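Panier de producteurs : comment faire une pause en été sans perdre sa place ?

Posté dans Manger local > Paniers et circuits courts

Ama Appiah

Bonjour à toutes et à tous,

Je me lance, même si j'ai un peu honte de venir avec une histoire aussi terre à terre. Depuis le mois de mai, je suis abonnée au panier de légumes de la ferme Brolel, celle qui livre à la halle de l'Osdale (pour ceux qui connaissent, à côté du torréfacteur). J'en suis ravie, vraiment. Je n'avais jamais cuisiné de chou-rave de ma vie et maintenant mon fils en réclame râpé avec du citron, c'est vous dire !

Mon souci, c'est l'été. Nous partons plusieurs semaines chez ma mère, et je n'ai pas du tout envie de payer des courgettes qui vont fondre dans leur cageot. Dans le contrat que j'ai signé, il est écrit que l'abonné « s'engage sur la saison » et que 2 paniers peuvent être « reportés sur demande », sans plus de détails. Reportés à quand ? Sur demande à qui, et combien de temps avant ? J'ai envoyé un message par le site Gukitz, par lequel je m'étais inscrite, et j'ai reçu une réponse automatique me disant de voir directement avec le producteur. Or le producteur, je le croise cinq minutes le soir de la distribution, avec quinze personnes derrière moi et une remorque à vider, je n'ose pas trop l'embêter avec mes vacances.

On m'a dit aussi qu'il y avait une liste d'attente assez longue, et j'ai peur qu'en demandant une pause on donne ma place à quelqu'un d'autre. Est-ce que certains d'entre vous sont déjà passés par là ? Est-ce que je peux simplement prêter mon panier à une voisine ? Et si je dois absolument tout prendre avant de partir, qu'est-ce qui se congèle bien et qu'est-ce qu'il vaut mieux donner ?

Merci d'avance, et pardon pour la longueur, je ne sais pas faire court.

Sandro Ferraro

Bonjour Ama, et bienvenue dans le club des convertis au chou-rave !

J'ai un panier depuis plusieurs saisons, pas chez Brolel mais dans un groupe qui fonctionne sur le même principe, et je tiens le cahier de distribution quand c'est mon tour, alors je vois passer à peu près toutes les situations. Je commence par ce qui vous inquiète le plus : chez nous, personne n'a jamais perdu sa place pour avoir demandé une pause prévue au contrat. La liste d'attente sert à remplacer ceux qui ne renouvellent pas à la fin de la saison. Si vous avez signé et que vos paiements sont en règle, votre place est à vous jusqu'au bout. Faites-le tout de même confirmer par écrit, chaque ferme a ses habitudes.

Pour le report, demandez deux choses précises : le délai de prévenance et la date limite pour récupérer les paniers. Dans mon groupe il faut prévenir avant 17 heures l'avant-veille de la distribution, parce que la récolte se fait le lendemain à l'aube et que les quantités sont notées la veille au soir. Les paniers reportés reviennent sous forme de double panier à l'automne - prévoyez de grands sacs, en septembre les courges pèsent leur poids. D'autres fermes préfèrent un avoir sur les œufs ou les confitures, ce qui arrange bien les petits ménages.

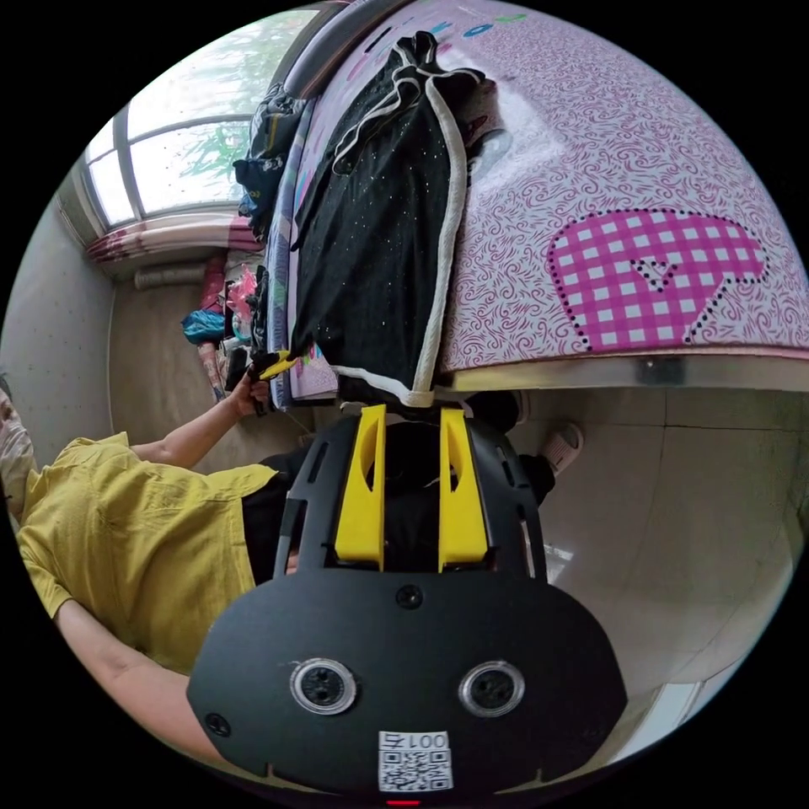
Quant à votre timidité avec le producteur, je la comprends très bien, j'étais pareil au début. Mon conseil serait d'arriver dans le dernier quart d'heure. La file est passée, les cageots sont presque tous rangés, et c'est là qu'on discute. Apportez un petit mot avec votre nom, les semaines d'absence et votre numéro de téléphone, il le glissera dans sa poche et vous rappellera au calme. Le mien adore ça, il dit que c'est bien plus sûr que ses courriels, qu'il lit une fois sur trois en s'endormant.

Le prêt à une voisine, c'est la solution que je préfère, et de loin. Il suffit en général de donner son nom pour l'émargement. Ma voisine Nakajima (c'est son nom de famille, tout l'immeuble l'appelle comme ça) a pris mes paniers un été entier, et la saison suivante elle s'abonnait à son tour. Mettez-vous seulement d'accord sur l'argent avant de partir, c'est moins gênant qu'après.

Pour la congélation, en vrac : haricots verts blanchis deux ou trois minutes, très bien. Courgettes en dés, correct pour les soupes, décevant à la poêle. Tomates entières, lavées et mises en sac, la peau s'enlève toute seule sous l'eau. Blettes, oui, les côtes d'un côté et les feuilles de l'autre. Basilic mixé avec de l'huile dans un bac à glaçons, un bonheur en janvier ! En revanche salades, concombres et radis, donnez tout.

Bel été chez votre maman, et revenez nous dire ce que la ferme vous a répondu.

mirabelle77

Chez nous pas de report du tout, c'est marqué dans le contrat, donc on prête aux cousins. Regardez aussi au dos de la feuille, le nôtre avait une page 2 que je n'avais jamais lue...

Ama Appiah

Oh merci à vous deux ! Je viens de retourner la feuille, et il y a bien des lignes au verso : une semaine de délai, et report possible jusqu'à fin octobre. Je me sens un peu bête mais très soulagée. Je vais proposer le reste à ma voisine du dessous, et je blanchis mes haricots dès ce soir.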